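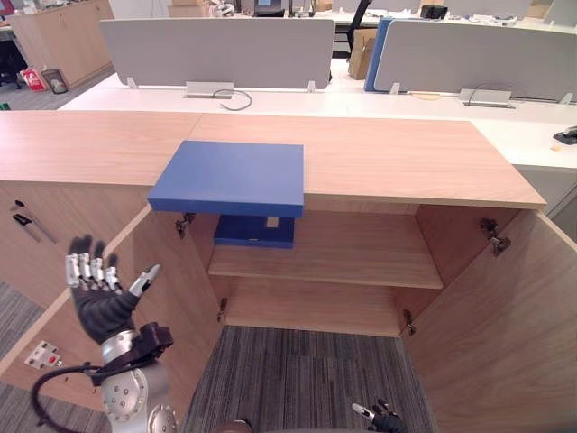 **12/3/18** – The Javcombe Records Office will change the way it accepts household and family papers beginning in May. Under the new rules, residents who wish to deposit letters, deeds, account books or photographs must first complete a short inventory form and arrange an appointment at the Lindgren Street reading room. Walk-in deposits will end on the last working day of April.

The office received 193 private collections during the past year, many of them without a list of contents or a signed statement of ownership. Staff must complete both before a collection can be opened to the public, and the present wait stands at eight months. The office expects the inventory form to shorten that period, although it has not set a target.

Depositors are asked to remove paper clips, rubber bands and adhesive notes before their appointment. Papers should be left in the order in which they were kept, even where that order seems unclear. Items that show mold or insect damage should be reported by telephone and must not be brought to the building until staff have given advice.

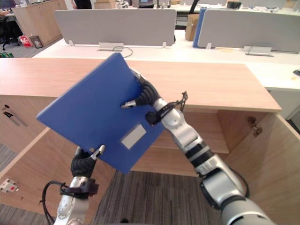 *A blue folder and an open wooden cabinet.*

Collections already held by the office are not affected. Families who deposited papers under the earlier rules keep the same rights of access, including the right to set a closed period on personal letters. Requests to change a closed period must be made in writing and will be answered within three weeks.

The Grirenent branch will continue to accept maps and building plans only. Oversized items – those that cannot be laid flat in a standard drawer – will be received there by prior agreement.

Inventory forms are available at the Lindgren Street front desk and at the Standex Avenue library. Completed forms may be returned by mail or in person. There is no charge for making a deposit, and copying fees remain unchanged.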